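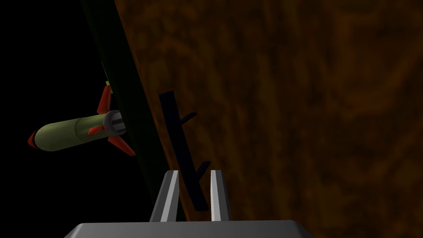
Wrist view in the simulator: open gripper, dark hook-shaped part, toy rocket at upper left.

Gemell planner – frequently asked questions

Which cameras does the planner read?
The wrist and body cameras. Each stream has its own timestamp and is matched to the joint state before planning starts.

Why is my grasp rejected when the fingers look clear?
Collision checking uses padded meshes. Lower the padding in the gripper file, then rebuild the cache. 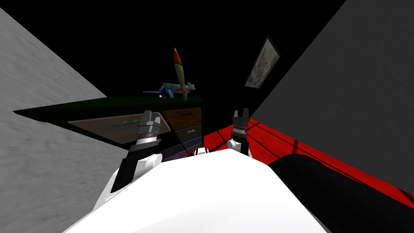 Motion Planning and Perception Group, Flustham
Both arms forward of the torso, facing a dresser with drawer fronts in several colours.

Does colour affect drawer detection?
No. Handles are fitted from depth. Colour is used for labels only.

Can I plan for both arms at once?
Yes, set dual_arm to true. The default limit is 3000 samples per query – raise it if the planner returns error 19.

Are toys on the dresser treated as obstacles?
Yes, unless they are listed as targets in the task file.

Where do I report a fault?
Send the log and random seed to Latifa Mahrous. For licence questions, contact Brayden Lapointe.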